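Visit report: Tevelley sock works, Gamthorpe

14 shares | 6 comments

Five of us went to Gamthorpe on the Saturday of the September open day. The Tevelley works is on the north side of town, behind the bus depot, and the entrance used by visitors is the goods door. Tours started at 10:15 and ran every 40 minutes. We had booked the second one, which left late.

The guide was Halima Olatunji, shift supervisor in knitting. She has a clear voice and kept to facts, and most of the figures below are hers.

Yarn store

Cones are held on steel racking in a room kept slightly humid. Dry cotton sheds more lint and breaks more often at the feeders. The main stock is combed cotton, with nylon for plating and covered elastane for the welt. Cones are labeled by dye lot, and lots are never mixed within an order. Rostyslav Kravchuk asked what happens to part-used cones. They are rewound, marked with a red band and used for sampling.

Knitting hall

The hall has 98 single-cylinder circular machines, arranged in double rows with a walkway between. Most are 168-needle, with a block of 200-needle machines at the far end for finer dress socks. Ear protection is issued at the door and is needed. Conversation stopped until we were out again.

Each sock starts at the welt. The cylinder rotates continuously for the leg and foot, and reciprocates for the heel and toe pockets, which is where most of the cycle time goes. A plain crew sock takes a little under four minutes. The tube is drawn down by suction and drops into a bin at the side. Output on the day before our visit was 3087 pairs, which Halima described as normal for a short shift with one row down for needle changes.

Toe closing and washing

Toe closing is done on separate machines. The tubes arrive inside out and are fed by hand onto a moving guide, which trims and seams in one pass. An experienced operator handles more than 700 socks an hour. Noemi Sala timed one operator over two minutes and thought this was about right.

The closed socks are turned, washed in mesh bags and tumbled. Shrinkage is checked on a sample from each bag. The foot length tolerance is 5 mm either way. Anything outside that goes back to the knitting hall as a query on stitch length before the rest of the lot is released.

Boarding and printing

Boarding is the shaping step. Socks are pulled over flat metal forms and passed through a steam chamber, then a dryer, and come off with the creases set. The pastel shades are boarded at a lower temperature than the darks. The steam chamber was the only part of the works where the ventilation seemed undersized.

Printed styles go next to heat transfer. The print sits on the surface of the knit, so it has to stretch with the fabric without cracking. The test is 20 pulls by hand to a marked length, then a wash, then inspection under a lamp. Daryna Zakharchenko, who works in garment printing, considered the pull test rather mild. Halima said a mechanical tester from Tekleab was on order.

Inspection and pairing

Pairing is manual. Socks are laid flat one at a time, smoothed, and compared for length, shade and print position. The lavender style we looked at has a small white outlined zigzag, rather like a mountain line, low on one side with a few letters beneath it, and further white lettering near the middle. White on a pale purple ground has little contrast, and a faint or shifted print is easy to miss.
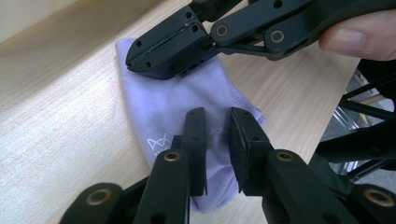

Packing and shop

Pairs are folded once, banded and boxed by size. Contract orders for Nondik are packed on a separate bench with their own cartons. The daily tally sheet on the wall gave 1439 pairs boxed by the time we reached it.

The factory shop is one room next to the canteen. Seconds are sold by weight, with the fault written on the bag. Valentin Pruvost bought a bag marked "welt tension" and reports that the socks stay up.

Practical notes

The tour lasts 70 minutes and there are two flights of stairs. Closed shoes are required. Parking in the yard is full by 10:00 – use the depot side street. Photography is allowed except in the yarn store. Tea was available, no food.

6 comments | Share this report | Print

Contact: reports desk | © Works Visits Group | Back to top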